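Omance to stop printing guessed salaries and birthdays in presenter profiles

PRADEVHOLM, November — Omance, the online guide to the people who read the news, weather and traffic on local television, will take out every salary, net worth, height and birthday it cannot trace to a source. The change covers all 600 profiles on the site and will be finished before the end of the winter schedule.

We don't expect applause for this. Some of these figures should never have gone up. A reader who wants to know what a breakfast weather presenter earns can find four answers on four websites, and in our checks all four tended to lead back to the same page, which gave no source at all. Two of those pages were ours.

The review began after a complaint from a viewer of Canpolat, the regional evening programme, who pointed out that we had given one of its traffic presenters a husband, two homes and a university degree finished before she would have left school. The programme had told us none of it. The husband appeared to belong to another presenter with a similar surname. We corrected the page and then looked at how it had been put together, and did not much like what we found.

Under the new rules, a date of birth will be printed only if the presenter has given it publicly. Pay will be printed only where a broadcaster publishes it. Partners and children will be left out unless the presenter has spoken about them on air or in an interview we can link to. The word "estimated" will no longer be allowed to do the work of a source. Old versions of the pages will not be kept online.

Omance has also ended its arrangement with Ponik, the data service that supplied the "quick facts" box at the top of each profile. Ponik's sales material promised 2000 updates a month. We have no reason to doubt that the updates were made, though we could not establish what many of them were based on. In one batch of 25 that we followed up by hand, most of the changes had been copied from other profile sites, including this one.

There will be a cost. Pages with a net worth in the heading draw more visits than pages without, and we would be surprised if that changed because of a press release. Advertisers have been told to expect lower numbers. Other sites will go on printing the old figures, and some will no doubt credit them to us for years to come.

Readers may fairly ask why they should trust the new pages when the old ones were published by the same people. The best we can offer is a list of sources at the foot of each profile and a corrections page that shows the old wording beside the new. No correction note will run to 2000 words; most should need a single line. Presenters and their agents can ask for changes, but they will have to show evidence too. A flattering career summary from an agent is no better sourced than an unflattering guess from a stranger.
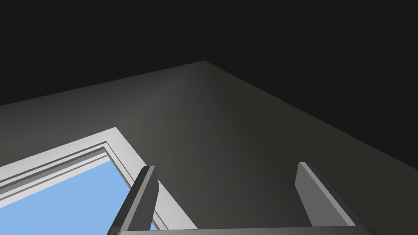
Profiles left with very little in them will stay very short, and we will not pad them out with remarks about fans, fashion sense or a "bubbly personality". Where we have no portrait we are allowed to use, the page will carry no picture at all. The dark grey wall slants up to a point against near-black, with no writing or mark on it. An empty space is dull to look at, and we would sooner publish that than a picture of the wrong presenter. Press enquiries should be sent to the Omance editorial desk in Pradevholm, which will answer questions about the review but will not give out pay estimates.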